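Multiprises : Mallville fait le tri dans ses rallonges

Les vieilles rallonges de Mallville passent à la table. L'atelier Sullo a ouvert en avril un point de collecte et de vérification des multiprises, gratuit pour les habitants. Déjà 381 appareils déposés, dont plus de 14 venus de la seule école Valari.

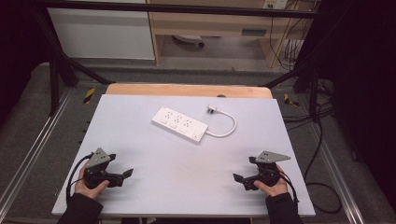

Une multiprise blanche à trois prises sur le plan de travail, fiche et cordon court.

Le principe - on dépose, on repart avec un ticket, on revient deux jours après. Cordon abimé, prise noircie, interrupteur qui accroche : direction la benne. « Les gens les gardent vingt ans derrière un meuble », soupire Wanda Ferreira, responsable de l'atelier. Les modèles à interrupteurs séparés sont controlés prise par prise.

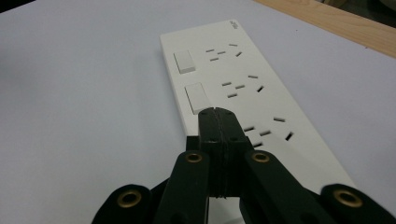
Peut-on brancher une multiprise sur une autre ?
Mieux vaut s'en abstenir, le risque de surchauffe augmente vite.

Accueil à partir de 8 heures, entrée par la cour. Apporter l'appareil débranché, cordon déroulé, sans adaptateur ni minuteur. Pas de gros électroménager. 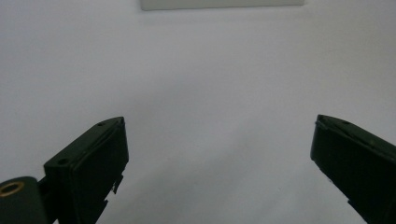

Et ensuite

Un second point de dépôt est prévu chez Nguyen-Tran. Renseignements sur place auprès de Hậu Nông.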